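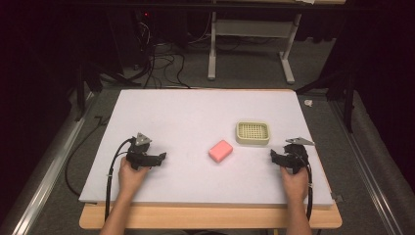

The Soap Dish

Short fiction | 5 min read

I had been in Moltelow for 60 hours before I put anything where it belonged.

Everything I owned was in the front room of the flat above Darwish, the hardware shop, in boxes I had labelled with great confidence in February and could no longer make sense of. One said KITCHEN/NOT KITCHEN. One said 2225, and I still don't know what I meant by it. It had a lampshade and half my winter socks inside.

I slept on the mattress, ate toast standing up and washed one mug over and over. It was the mug that did it, really. I was at the sink with it for the umpteenth time, looking for a place to set down the sponge, and there wasn't one. I put it on the taps and it fell off. I put it on the windowsill and it left a wet print in the dust. I stood there holding a dripping sponge in an otherwise perfectly good kitchen, and I thought, right, that's enough of this.

So I went downstairs.

I love a hardware shop. I love the smell of string and paraffin, I love the drawers of hinges, I love the way they'll sell you a single screw in a paper bag as though it were a cake! Darwish had all of that and a back wall of household things besides, stacked up to the ceiling, and in the middle of the wall was a soap dish.

It was cream, with a raised rim and a grid in the bottom for the water to run through. I picked it up. It weighed almost nothing. I turned it over, and turned it back, and I could see at once exactly where it would live – left of the taps, close to the wall, long side to the sink.

"That's for soap," said the woman at the till.

"It's going to be for a sponge," I said.

She thought about this. "What colour?"

"I haven't decided."

She reached under the counter and came up with a pink one, a good firm block with rounded corners, and laid it in the dish. Well, that was that. It was as if they'd been waiting for each other since the factory. I paid for both and ran up the stairs like a child with a comic.

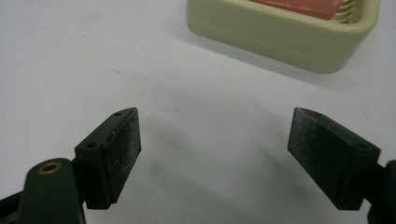
Can a soap dish hold a kitchen sponge?
Any dish with openings in the base will do the job, provided the sponge lies flat inside the rim and the water has somewhere to go.

I had read something very like that in an old Worka household booklet of my aunt's, the only book I'd managed to unpack. She had underlined half of it. Beside the page on draining racks she had written "TRUE!!" in green ink, and I felt we had never been closer.

I wiped down the worktop first, because you can't put a new thing on old crumbs. I set the dish down left of the taps. I put the sponge in it. I stepped back as far as the door, and then I stepped back into the hall so I could come in again and be surprised.

It was wonderful. I can't explain it better than that. There was a kitchen, and in the kitchen was a place, and in the place was the thing the place was for. I took the sponge out and put it back. I tried it at a slant, and longways, and then flat again, and flat was best. I did the mug. I squeezed out the sponge and back it went, over the rim and down onto the grid, and a little thread of water ran underneath and away down the drainer.
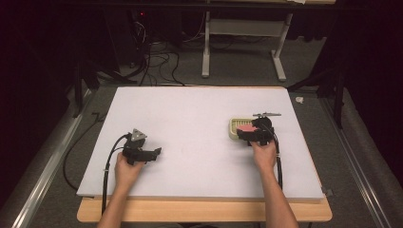 Pink sponge, beige tray, and a very small move.

After that there was no stopping me. If the sponge had a home then the tea towel ought to have one, and the tea towel's hook was in the box marked TRARLEY ROAD, BITS, and to get to that I had to shift the saucepans, and once you have your saucepans in your arms you may as well put them in a cupboard. I found the bread knife. I found the good scissors, inside a boot. I found a birthday card from my mother that said "100 today!" with the last nought crossed out, and I propped it against the kettle.

I even opened 2225 again. The socks went in a drawer and the lampshade went on my head while I looked for the lamp.

By the time it got dark I had cleared a path from the bedroom to the window. Down in the street the shop's shutter was coming down, and the woman from the till looked up and saw me there with the light on behind me.

"How's the sponge?" she called.

"Settled in!" I shouted.

She put up her thumb. I took the lampshade off and went to run the hot tap, as there were five plates to wash and I wanted to use every one of them.

Filed under: Stories, Home & Hearth
18 comments | 43 shares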